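La mesa compartida de Julano

En Julano, cuando llega abril, coinciden casi siempre los días grandes de tres confesiones, y el barrio entero huele a canela, a incienso y a pan recién hecho. Yo crecí a dos calles de la vieja casa parroquial y todavía me emociono al ver las cazuelas pasar de una puerta a otra (mi abuela decía que ahí se aprendía más teología que en el catecismo, y algo de razón llevaba).

Muammer Dağdelen lleva 47 años leyendo el Corán en voz alta a quien quiera escucharlo. Me recibió con té y con una pregunta, que es su forma de saludar: ¿para qué ayunamos, si luego nos acordamos del hambre un mes al año? Se ríe mucho, pero la pregunta va en serio. Para él, el ayuno es una conversación larga con Dios y con los vecinos.

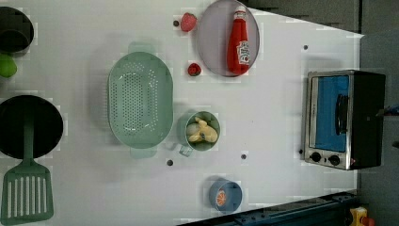 Obed Owusu, pastor de una pequeña congregación metodista, discute con él desde hace tiempo sobre la hospitalidad de Abraham, aquel episodio de los tres caminantes a los que el patriarca da de comer sin preguntarles el nombre. Obed sostiene que el relato empieza en la cocina, con la harina y el ternero, y que los teólogos corren demasiado hacia la promesa del hijo. A los pequeños se lo cuenta así, con cacharritos de juguete, una olla negra, una sartén, un colador verde claro lleno de agujeritos, ¡y que cada uno decida qué le serviría a un desconocido!

Muammer recuerda que la historia también está en el Corán, con una diferencia que le encanta: los huéspedes no tocan la comida, y Abraham se inquieta. De ese plato intacto han hablado tardes enteras, y este año le dedicarán la charla de la cena común, a la que ya se han apuntado 164 personas. Yo llevaré el arroz con leche de mi abuela.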